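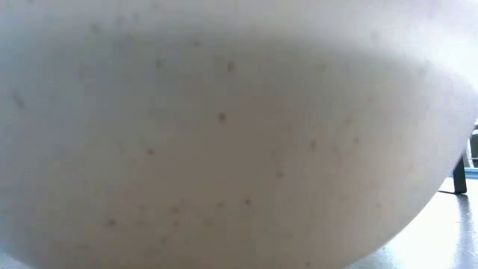 The $10 Sunscreen That Wants to Be a $48 One

Jul 17, 2026

Every summer the sunscreen aisle gets longer and the bottles get smaller. This year's arrival is the "skin-first" sunscreen, a lotion that promises to protect you, feed you, firm you and, if the back label of Zarnetti's version is to be believed, "reset your glow." I have owned a glow for many years and was not aware it had settings.

Zarnetti sells its tube through its own site and a handful of hotel gift shops. Vitale has a rival in a frosted pump. Nulach, the budget brand, came in last, in March, with a plain white bottle that costs $10 and makes most of the same claims in a smaller typeface.

I wore all three for 8 weeks, mostly on walks and once on a ferry, where I learned that the Vitale pump will go off inside a bag. They all left a white cast for a few minutes. The Zarnetti smelled like a fancy lobby. The Nulach smelled like sunscreen.

What I wanted to know was where the extra money goes. Vitale's website points to a survey of 1394 customers, most of whom "agreed their skin felt more comfortable." More comfortable than what? The page doesn't say, and my two emails asking got the same form reply, with a coupon.

Zarnetti was more forthcoming, up to a point. Its press sheet lists a plant extract, a peptide and a mineral water, but gives no amounts for any of them. An ingredient can be in the bottle and on the front of the box without there being enough of it to do much.

The part that matters is duller. Look for broad spectrum and SPF 30 or higher, put on more than you think you need, and do it again every 2 hours, sooner if you swim or sweat. A tiny, expensive tube works against all of this. I caught myself rationing the Zarnetti by the second weekend, dabbing it on like eye cream.

The Nulach I slathered. I'm on my third bottle, and the Vitale coupon expires Sunday.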